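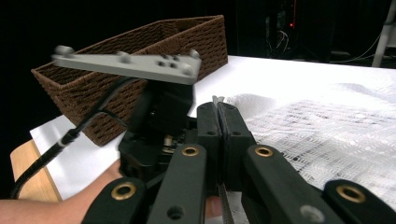

Marcy Holtgren
Contributing Writer, Jewelry and Accessories

Cadora opens its workshop in Shirima to the public one afternoon a year, in October, and this time I got a ticket. I have owned three of their bracelets for a while and wear one of them most days, so I wanted to see where they come from. Tickets were $10, and you got $5 of that back if you bought something in the shop.

The workshop is on the second floor of a former shoe warehouse, behind the bus station. Parking on the street is free but tight, and I ended up two blocks over. Doors opened at 1 p.m. There was a line on the stairs by then, mostly people in pairs, and a woman at the top was checking names and handing out stickers with a group color. I was in the green group, which went in second. While we waited we could look at a wall of old catalog pages. The early pieces were a lot chunkier than what they sell now, with big square links and a fold-over clasp that they dropped because it caught on sweaters.

The tour starts at the stringing tables. Cadora does three kinds of bracelet: stretch, chain and cuff. The stretch ones are all strung by hand on clear elastic cord. The stringer lays the beads out in a grooved tray first, checks the pattern against a card, then threads them in one go. I didn't know that they pre-stretch the cord before they use it. You pull it a few times until it stops giving, and only then do the beads go on. If you skip that, the bracelet gets loose after a couple of weeks, and you see a gap of bare cord next to the knot. That has happened to me with bracelets from other brands, and I always blamed the knot.

The knot is a surgeon's knot with a drop of glue, and it gets hidden inside a bead with a larger hole. The glue sits overnight before anybody trims the ends.

Next to stringing is the chain bench. The chain arrives on spools from Trarine, a supplier that also does the plating, and each spool gets checked for color before it's cut. Two spools of "silver" were set side by side for us to compare, and one was clearly warmer than the other. The warm one was going back. They said this is the most common reason for a late order, more than clasps or stones. A worker opened and closed a jump ring for us with two pairs of pliers, twisting the ends sideways and never pulling them apart. We all got a chance to try. Mine had a gap you could have slid a thread through. 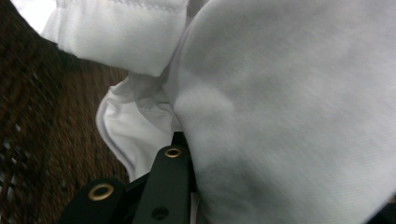 Photo: Marcy Holtgren

The new line is called Bromudano, and it was the reason a lot of people had come. It's a set of slim bangles with a small hinge, in matte black, silver and a dark bronze. They are meant to be worn stacked. I tried the silver and the black together, and they were lighter than I expected, with very little noise when they knock against each other. The hinge opens with a thumbnail. It was stiff on the pair I tried, and the person at the table said it loosens up with wear. I can't tell you whether that's so after one afternoon.

Sizing is the weak spot. Bromudano comes in small and large, and my wrist is between the two. The small pinched a little at the hinge side, and the large slid down over my hand when I let my arm hang. I asked about a medium and was told it's being looked at for spring. If you have the same problem, I would wait.

They made 250 of the bangles in the first run, all finished in Shirima, and 137 were still for sale on the day. The bronze had already sold out in small before the green group got to the shop. A few people behind me were not happy about that, and I think Cadora could have held some back for each group.

After the bangles we went through to the finishing room, where pieces are cleaned, looked over under a lamp and packed. This was the part I liked best. Each bracelet gets wiped, clasped and unclasped five times, then laid flat and checked for twists in the chain. Rejects go in a tray by the door, and we were allowed to pick through it and guess what was wrong. I got the easy ones — a missing stone, a clasp on backward — and missed all of the plating faults. 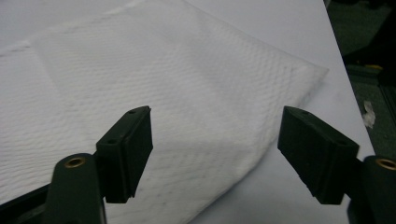
The care talk was at the end of the tour and lasted 10 minutes. Most of it was standard: take bracelets off before you shower, put on lotion and perfume first and jewelry last, store silver tone and gold tone separately. Some of it was new to me. Plated chain should be wiped with a dry cloth after a hot day, because sweat does more harm than water. Polishing dip should never go on a plated piece at all. And stretch bracelets should be rolled on over the fingers, with no tugging from one side, since that's where the cord usually snaps.

The shop was crowded. It's a small room with one register, and the line ran back into the hall. Prices were the same as online, apart from a table of discontinued colors. I bought a gray stretch bracelet from that table and a spare extender chain, and passed on the bangles. The extender was a good buy. It clips onto any of their chain bracelets, and I have already used it on one that was always too tight in summer.

Some practical notes if you're thinking of going next year. There's an elevator, but it's at the back of the building and you have to ask for it. Photos are fine everywhere except at the design desk. There's no food, only water and coffee, and the nearest lunch place closes at two. Repairs are taken in at the shop counter during the open day, so bring anything with a loose clasp. I left my oldest bracelet with them for a new one, and it should come back by mail before the end of the month.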